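Do drawer organisers work? I have my doubts

May 1, 2023

Every organising blog I read swears the junk drawer is the place to start. Pull it out, set it on the counter, put back only what you use.
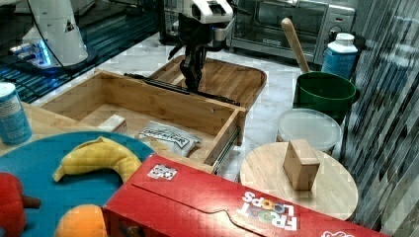
I've been through this before. Last August I bought a Ferri divider set, four trays in all, and within ten days the bits and pieces were back to living in one heap. The dividers never lined up with the drawer anyway.

So I'm not buying anything this time. A pale wood drawer with a metal slide doesn't need a colour-coded system, whatever the Kesau catalogue reckons. It needs less in it. A stray packet can go in the bin or in a cupboard, and neither costs me a cent.

I'll give it until August and see if I can still find the tape.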